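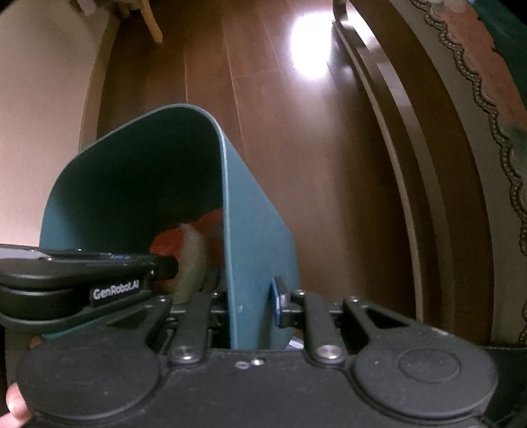
ゴルクデン　こどもページ　第80号　6ページ

ロボットの「ゆび」のおせわ　ネジ、パッド、それからノート

文：セレステ・アマラル（フィアヅォ工房）

しめきりまで時間がないので、いそいで書きます。今月は、手で持って使うグリッパーのおせわの話。

グリッパーは「つかむもの」という意味です。黒くて、平たい体があって、そこから棒が何本かのびて、先にゆびがついている。人が手で持って、ゆびをとじて、物をつかみます。青みどり色のぐにゃっとしたシートを、はさんでいますね。あんなふうに、やわらかくて形がかわる物は、けっこうむずかしい相手です。

どうして人がわざわざ道具でつかむのか。ロボットに、つかみ方のお手本を見せるためです。人の手とロボットの手は、形がちがいます。だからロボットに近い形のゆびを人が使って、お手本をたくさん作る。工房では毎日やっています。

で、毎日やると、どうなるか。
ゆるみます。よごれます。すりへります。
だから、おせわがいるんです。

ゆびはどうやって動くの

まず、しくみから。ここがわからないと、どこを見ればいいかもわからないので。

体の上に、左と右から、黒い棒がななめに立っています。この棒のことを「リンク」といいます。リンクの根もとには、銀色のネジ。ここが関節です。みんなのひじやひざと同じで、くるっと回るところ。

右がわのもっと外には、三角のあながあいたうでもあります。三角は、強い形です。ストローで四角を作って、角をおしてみてください。ぐにゃっとつぶれます。三角だと、つぶれにくい。橋や鉄とうにも三角がたくさんあるので、こんど外に出たらさがしてみて。

リンクとうでとゆびは、つながっています。ひとつ動くと、となりも動く。はさみをひらいたりとじたりするのと、ちょっとにています。はさみは関節がひとつだけ。グリッパーはもっと多い。多いということは、ゆるむ場所も多いということです。

ゆびの上の面には、黒い平らなパッドがかさなっています。物にさわるのは、このパッド。ゆびの横に、白い字で「GenRobot.AI」と書いてあるのも見つけましたか。うちの工房では、ゆびをふくとき、字のあるほうを上にして置くことにしています。左右をまちがえないように。

朝のじゅんび

工房の朝は、クワベナ・ダルコさんがいちばん早いです。さっさと電気をつけて、さっさとグリッパーを机にならべます。わたしはだいたいおくれて行きます。

朝にやることは、こんなじゅんばん。

１　手をあらう。よくふく。
２　グリッパーを持って、ゆびをゆっくりひらく。
３　ゆっくりとじる。
４　左右のゆびが、同じくらい動いているか見る。
５　耳をすます。

５番がだいじ。音です。いつもは「すっ」という音しかしません。「カチ」とか「ジャリ」とか聞こえたら、そこでストップ。使いません。

「ジャリ」のときは、たいてい関節のところに砂か、糸くずか、パンのかけらがはいっています。工房でパンを食べてはいけないことになっています。でもときどきはいっています。

「カチ」のときは、ネジがゆるんでいるかもしれません。つぎに書きます。

ネジの見かた

ネジは、目で見ただけだと、ゆるんでいるかどうか、よくわかりません。

そこで、しるしをつけます。白いペンで、ネジのあたまから体のほうへ、細い線を一本、すーっと引く。ネジが回ると、線がずれる。ずれていたら、ゆるんだということ。かんたんでしょう。電車や飛行機の整備をする人も、にたやりかたを使います。工房では練習用の古いグリッパーにだけ線を引いていて、ほかのは指でそっとさわってたしかめます。

しめるときは、ネジのみぞに合った大きさのドライバーをえらびます。大きさが合わないと、みぞがつぶれます。つぶれると、もうぬけない。わたしは前にやりました。イディリス・ソワさんが半日かけてぬいてくれました。ごめんなさい。

しめすぎもだめです。
関節のネジは、ぎゅうぎゅうにしめると、こんどはゆびが重くなって動きません。しめて、ひらいて、とじて、ちょっともどす。またひらいて、とじる。手でおぼえるしかないところ。イディリスさんは「ドアのちょうつがいと思えばいい」と言います。ドアがぐらぐらしてもこまるし、あかなくてもこまる。

300回ひらいてとじたら、一度ネジを見る。うちの工房のきまりです。ほかの工房では、ちがう回数かもしれません。

きょうだいネジの話
リンクの根もとのネジは、左と右に、むかい合っています。かたほうがゆるんでいたら、もうかたほうも見てください。いっしょに働いているので、いっしょにつかれます。ただし、しめる強さは左右でそろえること。そろっていないと、ゆびがななめにとじます。ななめにとじると、シートみたいな物は、すべってにげます。

パッドのそうじ

つぎ、パッド。

パッドにほこりがつくと、すべります。みんなのうわばきのうらと同じ。体育館でつるっとなるのは、うらにほこりがついているときです。

やわらかい布を水でしめらせて、よくしぼる。ぎゅーっと。それから、パッドを一方向にふきます。行ったり来たりしない。行ったり来たりすると、ほこりが布からもどってきます。ふいたら、かわいた布でもう一回。

強い洗ざいは使いません。はがれることがあるので。シールをはがす液もだめ。フィーフィ・アンサさんが一度ためして、パッドがべろっとはがれました。その日のノートには、大きな字で「やるな」と書いてあります。

パッドのはしっこも見てください。はしっこがうき上がっていたら、はりかえのサイン。つめでひっかいてはいけません。ひっかくと、もっとうきます。

はりかえのやりかた（大人といっしょに）

・古いパッドを、はしからゆっくりはがす。いそがない。
・のこったのりを、布でこする。かなりこする。
・新しいパッドをあててみる。まだはらない。
・まっすぐか、横から見る。上からも見る。
・はる。まん中からおさえて、外へ空気をおし出す。
・ひとばん置く。

ひとばん置く、がつらいです。すぐ使いたくなります。ジョンデ・コンさんはまてなくて、おひるにはって、夕方に使いました。パッド、ずれました。やりなおし。

かたほうだけ新しくするか、両方いっしょに新しくするか。工房ではいつももめます。わたしは両方いっしょがいいと思います。かたほうだけ新しいと、そっちだけよくくっついて、物がくるっと回ってしまうから。クワベナさんは「もったいない」と言います。まだ決まっていません。

ためしにつかんでみる

おせわがおわったら、ちゃんとつかめるか、ためします。

かたい物だけでためすのは、いけません。かたい物は、ゆびが少しななめでも、つかめてしまいます。やわらかい物でもためします。シート、布、ふくろ。

シートをまげて、山の形にしてつかむと、シートはもとにもどろうとして、ゆびを外へおします。おされて、ゆびがぐらっとしたら、どこかの関節がまだゆるい。もういっぺんネジのところへもどる。

まげたシートの中に、なにか物がはいっているときもあります。オレンジ色の物がちらっと見えますね。中身があると、おもさが下や横にかたよります。つかむ人は、ゆびの先が中の物をつぶさないように、ゆっくりとじます。ゆびの先がどこにあるか、目をはなさないこと。

場所もえらびます。机の上でもいいし、床の上でもいい。ひかりがつよく反射する床だと、まぶしくて、物のふちが見えにくくなることがあります。そういうときは、立つむきをちょっとかえる。それだけで、ずいぶん見やすくなります。

家具のそばでやるときは、ひじに気をつけてください。グリッパーは、みんなの手より横に大きいです。自分の手のつもりで動かすと、ごつん。家具にもグリッパーにもきずがつきます。わたしのひじにも、あざがあります。

ノートをつける

さいごに、ノート。みんながいちばんさぼるところ。

工房の練習用のグリッパーには名前がついています。セサッチとスキザード。ノートも一冊ずつあります。書くのは、日づけ、だれが見たか、なにをしたか、何回ひらいてとじたか。

回数は、手で数えるとぜったいわからなくなるので、カチカチおすカウンターを使います。

10月のノートから、ちょっとだけうつします。

セサッチ　500回。左の関節、ゆるみなし。パッドふいた。フィーフィ
スキザード　560回。右のゆび、おもい。ネジ少しもどした。なおった。イディリス
スキザード　音「ジャリ」。パンくず。だれ？　クワベナ

560回は、ほんとうはおそすぎです。300回で見るきまりなのに、わすれていたんですね。おもくなって、やっと気がついた。ノートがあったから、「いつからおもいのか」がわかりました。そのまえのページに「少しおもい気がする」と、ちいさく書いてあったんです。気がする、でもいいから書いておくと、あとで助かかります。

字はきたなくてもだいじょうぶ。よめれば。

こんなときは、大人をよぶ

・ネジのみぞがつぶれた
・ゆびがとじたまま、あかない
・リンクの棒がまがっている
・こげたにおいがする
・小さい部品がおちて、どこの部品かわからない

とくに、さいごの。わからない部品は、すてないで、ふたつきの入れ物に入れて、ふせんに「どこでひろった」と書いてください。床をはいて、ちりとりでポイ、はぜったいにだめ。小さな子がいるうちでは、部品を口に入れないように、すぐひろいます。

それから、ゆびがとじるところに、自分のゆびを入れない。道具がとまっていても入れない。ゆびをはさむと、いたいです。髪の長い人は、むすんでから。

しまいかた

ゆびは少しひらいて、しまいます。ぴったりとじたままだと、パッドどうしがくっつくことがあります。ほんの少し、紙が一まい通るくらい。

おもい物を上にのせない。窓のそばに置かない。布をふわっとかけておく。おわり。

おうちでためすなら

グリッパーがなくても、関節のゆるみは調べられます。あつ紙を細長く切って二本、はしを割りピンでとめるだけ。とめたら、ひらいたりとじたりしてみて。はじめはしっかりしていても、くりかえすうちに、あながひろがって、がたがたしてきます。何回でがたがたになったか、ノートに書いてください。うすい紙とあつい紙でくらべるのもおもしろいです。わたしがおかしのはこの紙でやったら、80回ちかくで、もうがたがたでした。

割りピンのさきはとがっているので、大人に見てもらってね。

けっかをゴルクデンの編集部におくってくれたら、このページでのせます。絵もいっしょだとうれしい。名前と学年をわすれずに。前の号のときは、名前のない絵が何まいもきて、だれのだかわかりませんでした。

つぎの号は、フィーフィさんが「ドライバーのえらびかた」を書きます。たぶん。まだ原こうがきていません。

2025年6月14日

７ページは、はこの紙で作るリンクの型紙です。切りとるまえに、うらのページもよんでおいてください。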